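Skendum hand gripper

The Skendum hand gripper is a home-built two-finger gripper, held and worked by hand, used for teaching a robot arm to tidy small household things. Plans were first shared at the Terdale workshop in May. Usually built as a pair, one for each hand. Several branches exist, the best known being the Bomholm (longer fingers) and the Lie (printed in one piece, hard to mend).

Build

Two fingers, linked arms, one trigger. Pads are soft rubber, glued then left overnight. Total weight of the Skendum version is 255 grams without the camera. Parts list runs to 32 items, mostly screws. Older lists give 23 — these leave out the washers and shoud not be used.

Pins need to turn freely before the pads go on. A stiff pin shows up later as a finger that lags, and by then the glue is in the way.

Bench task

Most home builders start with a box task: small things of mixed softness go into an open box and come out again. Foam boxes are liked, being light and quiet. Cloths and wrapped items are harder than brushes, which have a handle to go for.

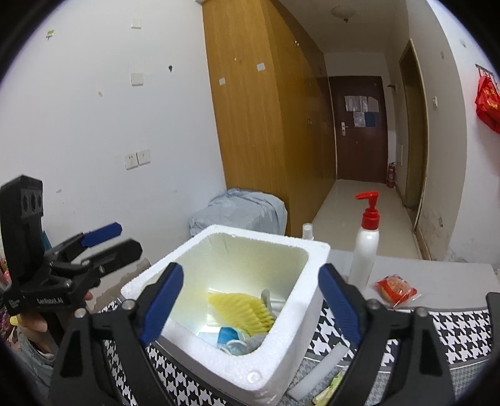 Box task with a pair of grippers, brush and grey cloth in the foam box.

Both hands are used from the first run. One steadies, the other picks. Swapping sides halfway is common practice in the Terdale notes, though the Bomholm branch dropped it.

Table layout

No fixed layout. A cloth on the table stops things sliding, and a bold check makes it easier to follow movement in the recordings afterwards. Thin flat objects are the usual trouble. Face masks fold under the pad, ear loops catch. Foam net sleeves squash and spring back, so they make a decent test of grip force. A tall pump bottle beside the box gives the fingers something to steer round.

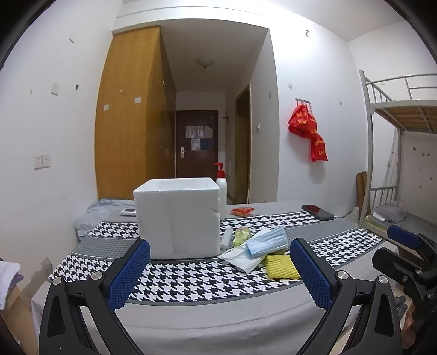

Recordings

The longest home set listed is 794 runs, made on a single Skendum pair with one change of pads. Runs are kept short. Failed picks stay in, marked as failed — early sets threw them out and the arm never learnt to try again.

Known faults

Pad edges lift after long use. Trigger spring goes slack, replace it, dont bend it back. Screws near the base of the fingers work loose and want checking before each session. On the Lie version a cracked finger means printing the whole body again.

Last revised 10th March. Section on wiring still to be written.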